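How to wash dark jeans so they stay dark

January 16, 2019

I have worn dark jeans almost every day since I moved to Monatby, and in the first year I destroyed two pairs with bad washing. They became gray on the knees and got white lines along the seams. After this I started to read the labels and to write down what I did. These are the steps I follow now.

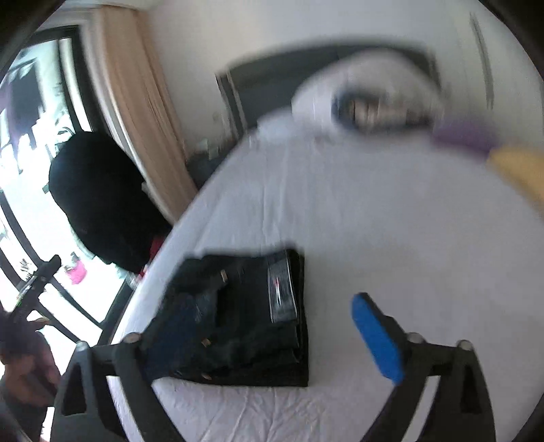
What you need

A mild liquid detergent for dark clothes. I buy the one from Pedier, but any detergent without bleach is good.
White vinegar, 50 ml for each wash.
A line or a rack in the shade.
An old white towel for the color test.

Step 1. Test the color

Make a corner of the white towel wet and press it on the inside of the leg for a short time. If the towel becomes blue or black, the jeans must be washed alone. New jeans almost always give color, so I wash them alone the first two times.

Step 2. Prepare the jeans

Empty the pockets, also the very small one. Close the zipper and the button. Turn the jeans inside out, with the legs pulled through completely to the end. If there is a spot of mud, let it dry and brush it away before washing. Do not rub it with a wet cloth, it goes only deeper.

Step 3. Wash cold

Put the machine on cold and on the gentle cycle. Fill the drum half, not more. When jeans are pressed together they get folds during the wash, and the color leaves first from the folds. Use less detergent than the bottle says. Pour the vinegar in the softener place. The smell goes away when the jeans are dry.

If you wash by hand, fill the bathtub with cold water until the jeans are covered, add one spoon of detergent and leave them for half an hour. Then rinse until the water is clear. Do not twist them. Press the water out with your hands.

Step 4. Dry in the shade

Take the jeans out immediately when the machine stops. Shake them strongly, pull the legs straight and hang them from the waist, still inside out. In September my balcony has sun the whole afternoon, and I once forgot a pair there. One leg is still lighter than the other.

I do not use the dryer. If you must, choose low heat and stop it while the seams are still a little wet.

Step 5. Fold and store

Turn the jeans back to the right side only when they are fully dry. Put one leg on the other, smooth them with your hand, and fold them from the bottom up to the waist. Keep them in a drawer or a closet with a door. On an open shelf near a window the outside fold becomes lighter after one summer.

How often to wash

I wash mine after ten days of wearing, or sooner if there is a spot. Between washes I hang them one night by an open window.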